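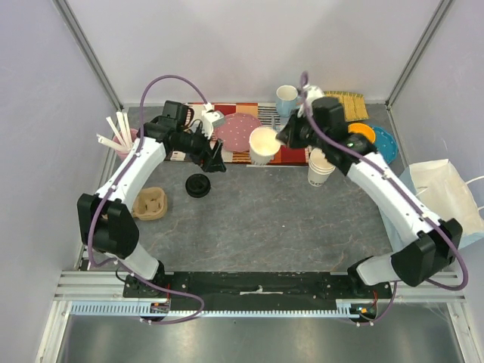 Table setting at the Flesden station: the right arm has a paper cup, the mug and plates wait at the back.

Kitchen tips for people who work beside the arms
By Ginevra Testa, Zanetti catering kitchen, Skorkanville
Updated June 24, 2025

I have worked in the Zanetti kitchen for 13 years, and since May of last year a part of my work is done next to two robot arms. We call the station Flesden, after the name on the work order. Colleagues from our Guvcombe kitchen will get the same station soon and they asked me to write down what I have learned. Most of it is ordinary kitchen sense, but some habits had to change.

Before the shift

Wipe the table first, then the cloth goes down. Pull the cloth flat with both hands and smooth it from the middle to the sides. A small fold is no trouble for a person, but a plate that is set down on a fold will stand crooked and the next one will slide.

Keep the front of the table clear. I used to put my towel and my pen there, as I do on every other bench. Now they go on the hook by the door.

Put plates and mugs toward the back and leave a hand's width between things that should be picked up one by one. Plates that overlap are harder to take. If you must overlap them, put the smaller on top.

Paper cups

Cups cause more stops than anything else in our kitchen. When you open a new sleeve, twist each cup a little to loosen it before you build the stack. On humid days they stick together, and then two come up instead of one.

Do not make the stack too high. We keep to 4 cups at our station and refill more often. It feels slow in the first week and after that you do not notice it.

A cup that was squeezed out of its round shape should go to staff coffee. Don't put it back in the stack, even if it looks almost good.

Lids, straws and carriers

Lids lie flat on the table, never leaning against something. Straws stand in a cup that is heavy enough not to tip; ours goes close to the wall. Pulp carriers take up moisture, so bring out only what you need for the next hour and leave the others in their box in the dry store.

Bags and spare cloths go to the far side. If a bag handle stands up, fold it down, or it may catch on something.

When it stops

Press the stop button before your hands go in, every time, also for one straw. I say this to each new person and I say it to myself. Then fix the one thing that is wrong, take your hands out, look once over the whole table, and start again. If the same stop comes 3 times in one shift, write it in the book with the hour and what was on the table. "It was stuck again" does not help the technician.

Do not move the cables yourself. If one hangs lower than yesterday, call.

What is different for us

In our biggest week we sent out 532 settings, and before, this would have meant sore wrists for two of us. The wrists are better. But I must tell also the other side. The job is quieter, and I missed the talking that we had when we stood together at the bench. We asked to have the prep table moved closer to the station so that we are again side by side, and the manager agreed. Ask for this early in Guvcombe, while the plumber is still there.

Also ask who does the cleaning of the station and how long it takes. With us it was nobody's task on paper, so it was done after hours for the first month. Now it has its own line on the rota, twenty minutes at the end of each shift, and it is paid.

The spare key for the station is in the left drawer of the office, under the thermometer box.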